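Home Guides Water Power Pantry Ask a question About

How to Get Your Household Through a Long Water Shutoff

7 min read

When we first moved to Sestlow, the water went off for most of a day and I thought it was the strangest thing that could happen to a person. I stood at the kitchen sink turning the tap back and forth as if I had done something to offend it. By the next summer I hardly looked up. If you have just come to live somewhere the supply stops and starts, or if it used to be steady where you are and now it isn't, I hope this page saves you some of the muddle I went through (and some of the wet carpets!).

Work out what you have to store

Before you buy a single container, go and look at what is already in the house. Stock pots, picnic coolers, clean buckets with lids, the big glass jars you were keeping for pickles – they all count. Put them on the floor in one spot and see what you've got. I was amazed the first time I did it, and I found a canning kettle I had been missing since the move.

For drinking and cooking, plan on a gallon a day for each person, and more if the weather is hot or someone in the house is nursing or unwell. Store enough for 3 days to begin with. That feels like a lot when you're hauling it up the stairs, but the shutoff that is announced for a morning has a way of running into the evening and then into Wednesday.

Washing water is separate, and you will want a good deal more of it. It can be kept in anything that holds water, but please label it. We use a strip of blue tape for washing and no tape for drinking, and even guests get the hang of it.

Clean the containers properly

Wash each one with dish soap and hot water, and rinse it until there are no bubbles. Then swish it with a weak bleach solution, a teaspoon of plain unscented household bleach in a quart of water, making sure it touches every inside surface and the lid as well. Leave it for half a minute, pour it out, and let the container air dry before you fill it.

Don't use old milk jugs. I did, for a whole August, and I can still remember the smell. The same goes for anything that ever held cleaning products, no matter how many times you've rinsed it.

If you want to buy something, the stackable jugs from Ellska have served us well, with wide necks you can get a bottle brush down. The Vestetti ones are prettier and have a better tap, but the handle is hard on your fingers once they're full. Try lifting a full one in the store, if they'll let you.

Fill up early, and in the right order

When you hear that a shutoff is coming, do the drinking water first. It's tempting to start with the bathtub because it makes you feel you've accomplished something, but if the pressure drops halfway through you'll be sorry. So: drinking jugs, then cooking pots, then the washing buckets, and the tub at the very end for flushing. And if you have small children, keep the bathroom door shut and latched while there's water in the tub. Please don't skip that one.

On our street the pressure is best before breakfast, and I've learned to get up at five and do it in my robe with the radio on low. You might find yours is better late at night. Ask the people who've lived there longest.

Cook so there's nothing to wash

This took me longer to learn than anything else on the page. A pan of rice stuck to the bottom can use up more water in the washing than it did in the cooking. During a shutoff we eat things that go from the packet to the hand: flatbreads with beans, boiled eggs done in one pot the night before, cold cuts, fruit you can peel, anything that can be served in a paper wrapper or a napkin.

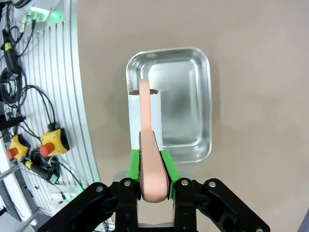 Keep the water from boiling the eggs, by the way. Once it has cooled it's perfectly good for scrubbing the step or flushing.

When you do have dishes, wipe them first with a scrap of newspaper, then use two basins, one soapy and one clear. Wash the glasses first and the greasy things last. The soapy basin goes down the toilet afterward, and you've used it twice.

If you're buying from a tanker

Prices move around. When I began writing them down on the back of the calendar, a small load from the Pichon depot was 900, and the last big one we shared with the neighbors came to 3,042, delivery included. Sharing is well worth the trouble of arranging it. Ask where the water comes from, and ask whether it's meant for drinking. If the driver isn't sure, treat it as washing water, or bring it to a rolling boil for a full minute before anyone drinks it (three minutes if you live high up in the mountains).

When the water comes back

Open the cold tap nearest the street slowly and let it spit. It will probably run brown for a bit, and you can catch that in a bucket for the plants. Wait until it's clear before you turn on the washing machine or the water heater. If the town has told people to boil their water, keep doing it until they say you can stop.

Then refill your jugs, write the date on them and put them back in the dark. Ours live under the stairs behind the ironing board, and I change them every six months, when I remember to look at the tape.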